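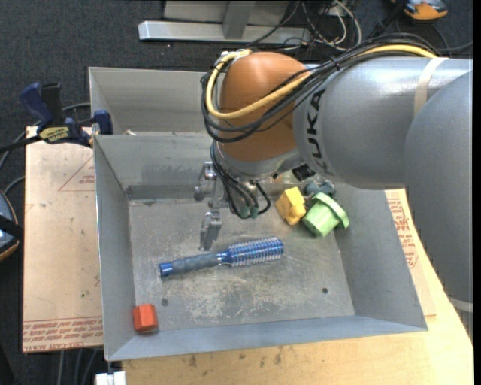
KUKA over the front bin, gripper just above the handle of the blue hairbrush.

flosside_lab
Posted Tuesday, 4:10 pm
We finished the comparison of the two grasp rankers on our bin picking cell. The old one takes the highest score from the depth image. The new one, Prismont, takes 10 candidates and moves each a little before it chooses. We trained it on 3,873 grasps and tested with 200 attempts per ranker. Prismont was better on long objects — brushes, pens, spoons — and almost the same on everything else.

grendmont
Were the objects placed by hand? A brush alone in the middle of the floor is an easy case for me. I would like to see the result when it lies against the sloping wall.

flosside_lab
By hand, yes, from a list of random positions. I agree that the walls are harder. Only 13 of the attempts with Prismont had a long object touching a wall, so I can't claim much there.

chan_k
I don't agree that the middle is easy. A round handle can roll when one finger touches first, and a scratched metal floor gives bad depth for us too.

grendmont
Fair, but then the floor should be a variable in the test. Did you try a matte one?

flosside_lab
Not yet. I will run both rankers again with a matte sheet in the bin and post the table in this thread.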